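Grusgate Kitchen Storage Jar

A lidded glass jar for rice, flour and dried beans. Holds 500 g of pasta with room to spare. The lid lifts off in one piece and the seal can be replaced.

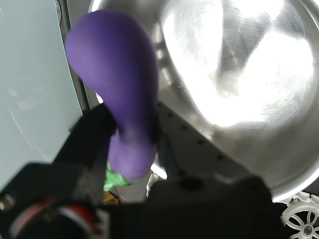
Size and care

Height 40 cm with lid. Wash by hand in warm water and dry the seal before refitting. Not for use in the oven or freezer.

Orders are packed by Shirley Ouellet and leave our shop within 48 hours. Spare seals are sold in pairs. 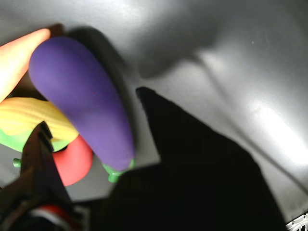
STAKEVTON, October

The jar is back in stock in clear glass. Green glass will follow.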